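Altevus Open Day: Frequently Asked Questions

General

What is the open day?
Once a year we open the Altevus robotics workshop in Pliltville to the public. Visitors can watch our household handling demonstrations, talk to the staff who run them and, at two of the stations, drive an arm themselves. It is held in May. The rest of the year the workshop is closed to walk-in visitors, although schools can arrange a separate visit (see Groups).

What time does it run?
Doors open at 9:30 am and the last group goes in at 3 pm. The floor closes at 4 pm.

How much does it cost?
Entry is free. You still need to book, as the workshop floor has a legal limit on numbers.

How do I book?
Use the booking form on the Visit page. Choose a session, enter the number of people and bring the confirmation email with you, either printed or on your phone. We release 300 places. When those are gone the form switches to a waiting list, and we email people from the list in order as cancellations come in.

Can I turn up without a booking?
You can try. Unclaimed places are given out at the front counter 15 minutes into each session. In past years the morning sessions have filled and the final afternoon session has had room.

How long does a visit take?
Allow 110 minutes if you want to see every station. Most of that is standing. If you only want the tabletop and drawer demonstration, tell the counter staff and they will send you to it first.

What you will see

What do the robots do?
The work is ordinary household handling. Depending on the station, an arm picks up fruit, moves crockery, opens and closes drawers, or sorts small items from one container to another. There are no walking robots, no welding and no racing. Visitors who come expecting a show sometimes find it slow. Visitors who cook or tidy for a living tend to stay a long time.

What is the Nepia station?
Nepia is our name for the tabletop and drawer project. The setup is a cabinet with two drawers, a few everyday objects and one arm brought up beside it. The operator chooses a task from a short list, such as placing fruit in a bowl or shutting a drawer, and the arm attempts it. After each attempt the objects are put back or moved to a new position, and the next one starts.
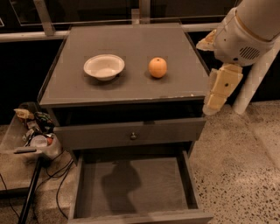 The Nepia station: bowl and orange on the cabinet top, lower drawer pulled out.

Why use an orange?
It is cheap, it is easy to see and it rolls if it is gripped badly, so a poor grasp shows up straight away. We also use lemons, onions and potatoes. Avocados were tried and withdrawn.

Why are drawers treated as a separate task?
A drawer has to be pulled along its own line. If the arm pulls a little to one side, the drawer can bind or the gripper can slip off the knob. The arm also has to judge how far out the drawer already is before it decides whether to pull or push. People do this without thinking. For the arm it is several decisions in a row, and the staff at the station can take you through them on the monitor.

Is the furniture special?
No. We buy second-hand where we can and leave the wear on it. Chips, scuffs and old paint are part of what the system has to cope with in a real home. We repair anything that could splinter or tip, and that's all.

What is the Arico station?
Arico is the hands-on station. You hold a pair of grips and the arm follows your movements at reduced speed. Each person gets one turn of a few minutes. The usual task is to lift a soft block off one mat and set it down on another. It is harder than it looks from the queue, mainly in judging depth.

Are the robots working on their own or being controlled?
Both, depending on the station and the time of day. A board beside each station says "Operator driving" or "Running from program" and the staff change it over as they go. If the board looks wrong, ask.

Will everything work?
Probably not all day. Objects get dropped, drawers get left half open and programs have to be restarted. During last year's open day the Nepia arm made 374 attempts, and the log of each one, including the failures, was on the screen next to it. We will do the same this year.

Can I bring something for the robot to pick up?
Please don't. Objects are checked for weight, sharp edges and breakage before they go near the arm, and there isn't time to do that on the day. You can leave a suggestion on a card at the counter. Garlic bulbs and TV remotes both came from visitor cards.

Safety and access

How close can I get?
There is a yellow line on the floor at every station. Stay behind it while an arm is powered. At Arico you will be taken across the line by a staff member for your turn and brought back afterwards.

What should I wear?
Closed shoes. Thongs and open sandals are not allowed on the workshop floor, and we have no spare footwear to lend. Long hair should be tied back at Arico. Lanyards and scarves come off there too.

Is it suitable for children?
Children of all ages are welcome with an adult. The minimum age for driving the arm at Arico is eight. Prams are fine at ground level, but please fold them in the viewing bay if it is busy.

Is the building wheelchair accessible?
Yes. Entry is by the ramp on the car park side, and the floor is level concrete throughout. Some stations have cables along the working side; the visitor side is kept clear. The Arico grips can be lowered for seated visitors. An accessible toilet is next to the counter.

Is it noisy?
The arms are quiet. The loudest thing in the room is usually the other visitors, followed by the air compressor in the back bay. The first session of the day is capped at a lower number for people who would like a calmer visit. Lighting is kept low at some stations so that we can test under evening conditions.

Can I take photos or video?
Yes, for personal use, without flash. Flash can interfere with the cameras on the arms. Please don't photograph other people's children or the whiteboards in the office area.

Groups

Can I bring a school or community group?
Groups should not book through the public form. Email the visits desk with your preferred month, year level and any access needs. School visits run in terms two and three and include time at Arico.

Do you visit schools?
We can bring one small arm and a folding table to schools within an hour's drive of Pliltville. The drawer demonstration does not travel.

Getting here

Where do I park?
Use the gravel car park behind the workshop, entered from the side street. The bays at the front are for deliveries and permit holders. Bike racks are beside the ramp.

Is there food?
There is a tea and coffee table in the foyer and a water tap for refilling bottles. Food and drink can't be taken onto the floor. The bakery on the main street is a short walk away and closes at 2 pm.

What if I need to cancel?
Use the link in your confirmation email. Places go back to the waiting list automatically.

My question isn't answered on this page.
Send it through the contact form on the Visit page. We reply within three working days, a little slower in the week before the open day.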